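Jarkent Open Bench Day

The Jarkent Open Bench Day is a yearly open house at the Jarkent robot workshop, held every June, where anybody can walk in and watch robot arms sort groceries and bottles. I've been to 4 of them now and I help keep this wiki, so this article is a bit of history and a bit of me going on about it! The first one drew 234 people, and the latest had 1,833 through the door (the parking was awful).

The main attraction is the Mansour bench, a butcher-block table with a black arm on either side. Along the back go the containers, with a basket, an orange tray and a clear bin, and the loose stuff gets spread out on the wood nearer the front.
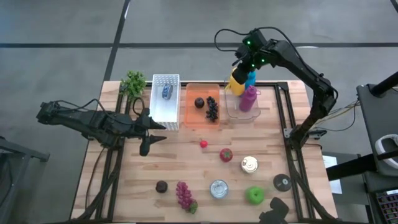 The fruit task

Visitors always ask about the fruit. Plums are my favorite to watch, being small and round and shiny, and a pair of gripper fingers has to line up pretty carefully on one. Grapes are a whole other problem – you've got a bumpy bunch with a leaf on the end, so where do you even grab it? Young-sook Ban, who runs the bench, let me hang around for most of the morning while I asked her exactly that. She said to look at the shape of the bunch first and forget it's grapes.

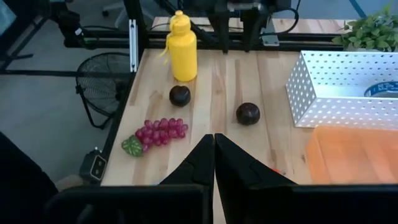

Mixed tables

After lunch the crew goes for what they call a Rernier table, meaning fruit, cans and bottles all mixed together. I like this part best. A big strawberry might end up right by a food can, with a green apple off to one side and a clear water bottle behind it, and see-through things are hard enough for me to spot without my glasses. The crew's goal for the whole day is 400 picks, and there's a paper tally by the door that kids love to fill in.

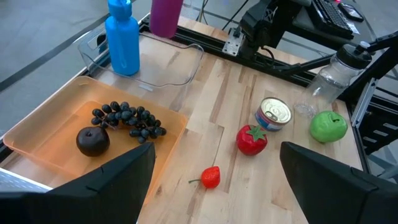 Visiting

Doors open at 10 in the morning and it's free. The room is big and open, with ducts and long light bars overhead, so you can stand well back and still get a good look at the bottles and the crate on the table.
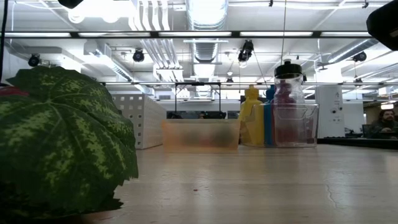
If you can, come before noon, when it's quieter and the crew has more time to chat. Nindance, the club that started the event, also does a short talk at 3, and you can ask them anything you like (I asked six questions last time and they were very nice about it). Bring a snack, too, as the nearest sandwich place is a long walk up the hill.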